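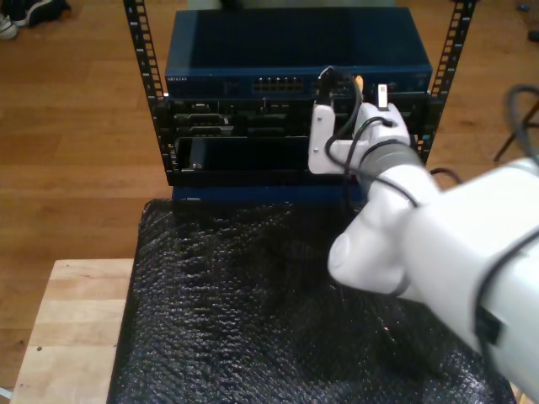 How much equipment do you need for a small rack at home? A switch, one server and a shelf will cover most of what a household does with a network, and you can leave the rest of the rails empty until you have something to put there.

I put off writing about mine for a while, mainly because I kept moving it. It started in the hall closet, then it was on the floor of the spare room, and now it sits on a table where I can get at it without kneeling. The table was meant to be temporary. It's now June and I've stopped saying that.

Why an open frame

I looked at closed cabinets first. Shimada makes a nice one with a glass door, and Riku Murakami at work has it and likes it. My problem with cabinets is that I change things too often. Every job starts with taking off a door or a side panel, and then the panel leans against the wall for a week. With an open rack you have the rails and whatever is bolted to them. It gathers dust faster, so I go over it with a soft brush when I vacuum.

The square holes take cage nuts. I bought a bag of the cheap ones from Birmont and bent 3 of them on the first evening. After that I ordered the small insertion tool, and I wish I had done it at the start. My thumbnails have recovered.

What goes where

The switch is at the top, with the ports facing me. I patch from there downward so the cables hang instead of having to be held up. The server goes straight under it. It's heavier than the switch and the usual advice is to put the heavy things at the bottom, but this stack is so short that I haven't noticed a difference.

Cables

I used to buy whatever color was on sale. Now I try to stick to a plan, and yellow is for anything I expect to unplug again soon. That way I can pull a yellow one without stopping to trace it. Asuka Sakai, who helped me move the whole thing out of the spare room, thinks I should label both ends as well. She's right, and I have labeled 8 so far.

Length matters more than color. A cable that is two feet too long ends up in a loop behind the rack, and the loops tangle with each other. I measure with a piece of string first, then add a hand's width.

The table is light wood and it scratches easily, so I don't set metal down on it if I can help it. Something black and soft goes over the top first. Yellow shows up well against it, too, and I lose fewer ends that way. 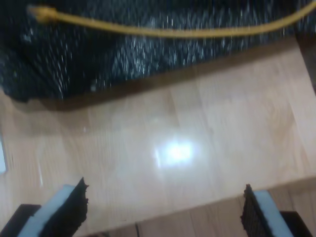

Checking the plugs

Before I close up the tools I go along the ports and press each plug with a finger. A network plug can look seated and not have clicked. I lost most of a Sunday once to one of those, and I had already reinstalled the driver 2 times and started reading forum threads from years ago.

Then I look for lights. The switch gets a quick look first, then the things below it. If something is dark that shouldn't be, I start with the power and work my way toward the network.

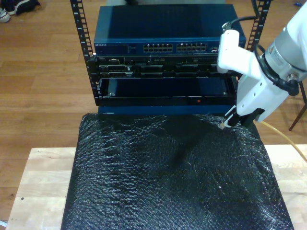 The rack on the table, with the NETGEAR switch at the top and the server under it.

Next on the list is a proper patch panel. Brosent has one that would fit, but the shipping costs nearly as much as the panel, so I'm waiting to see if the store in town gets any in.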